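Subject: Re: [riltville-share] Celery, dishes, and who is bringing what
From: Folke Öberg
Date: June 30, 2022
To: riltville-share list

Sorry all, writing this between two other things so it'll be in bits.

First the quoted bit so people who deleted it can follow:

> Hello everyone
>
> Three questions before the shared lunch. (1) Is the celery from the
> Skjelbred box coming whole or cut up? Last time it came in a bag of
> chopped bits and half had gone brown at the ends. (2) Can whoever has the
> odd plates please say which ones they've got, as mine never came
> back and I'd like to know if it's in somebody's cupboard. It's plain blue with a
> chip. (3) Do we need newspaper for the tables again or is there a cloth
> this year?
>
> Also could we please not do 5 potato salads.
>
> Maren, flat 14

Right. In order, more or less.

Celery. Whole. One big bundle, leaves still on. I'm not cutting it until the morning. Maren is right about the brown ends, that was me, I chopped it the night before and put it away damp. Won't do that again. Plan is: sticks for the dip, leaves and the thick bottoms into soup. If anybody wants the leaves for stock shout before the day because otherwise they go in the pot with everything else. You do want to wash between the stalks properly, the last lot had grit right down in the base and I only found it with my teeth.

Soup will be the usual. Onion, celery, potato, stock, a bit of milk at the end. No cream, so those who can't do cream are fine, those who can't do milk tell me and I'll ladle some out before it goes in. It needs a big pot and I don't own one. The one from the Pindach hut has a loose handle, does anyone know if that got fixed? I'm happy to carry it with two cloths but not down the stairs.

Potato salads. Agreed. Two is plenty. Please reply to the list and not just to me if you're making one, then everybody can see it's taken. We also need something with beans in, and bread. The bakery will do us rolls if we order the day before, I've got the number, will ring.

Plates. I've been through my cupboard and got out what isn't part of a set. No plain blue one, sorry Maren. Try the people on the second landing, they washed up last August and a fair few things went home with the wrong person. What I do have and can bring is the yellow shell one, the orange animal one (children fight over it so best keep it for cake and not hand it to any one child), shallow metal pans, and a steel bowl with a wide rim that is good for salad or crisps. All of it can be used, none of it is precious. If something gets dropped it gets dropped.
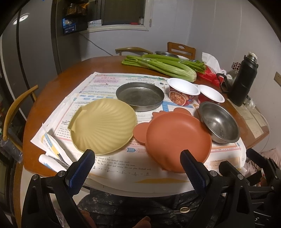 Newspaper. Yes, again. No cloth this year, the Nuvard one shrank and now only covers a card table. I've been using old school papers and they do the job fine, you just lap the sheets over each other so the joins don't gape, and when it's finished you roll the whole lot up with the crumbs inside. Double it where the soup pot goes. Bring what you've got, any paper will do as long as it isn't the shiny sort, things slide about on that. Don't tape it to the hall tables please, the varnish came up last time and we had a letter.

Other things off my list while I rememeber:

Tissues. I'll bring a packet but one won't be enough, so if two or three others could stick some in a bag.

Drinks. Cold water in jugs. If you've got one of those insulated bottles bring it filled, it saves running up and down to the kitchen. Write your name on the bottom, there are a lot of black ones about and they all look the same once they're on the table.

Noodle pots. Not for the lunch itself, but we do want a few in reserve for the teenagers, who wouldn't touch the soup last time and then complained they were hungry at three. Kettle will be on anyway. Please no very hot ones, we had tears.

Washing up. I can do the first hour and then I have to go. Need a second pair of hands drying and somebody to take over. Metal pans need drying straight off, don't leave them in the rack. And could people take their own dishes home the same day! Put a bit of tape underneath with your flat number and it's no bother sorting them.

Money. There's 107 left in the tin after the paint. Rolls and milk will come out of that, everything else is what people bring. If you buy something bigger ask first. Keep the receipt either way, I need them for the sheet and I'm still missing two from spring.

Door code for the hall is 1548, same as before, push hard on the last number or it doesnt take. Tables are stacked behind the stage and the brown ones are heavier than they look so go in pairs.

Still wanted then: a big pot with a handle that stays on, something with beans, tissues, someone for drying, someone for the second hour. Potato salad, two only. And Maren's blue plate if anyone's got it, chip on the rim I think she said, or just a chip.

Will send the time round once the hall people ring me back.

Folke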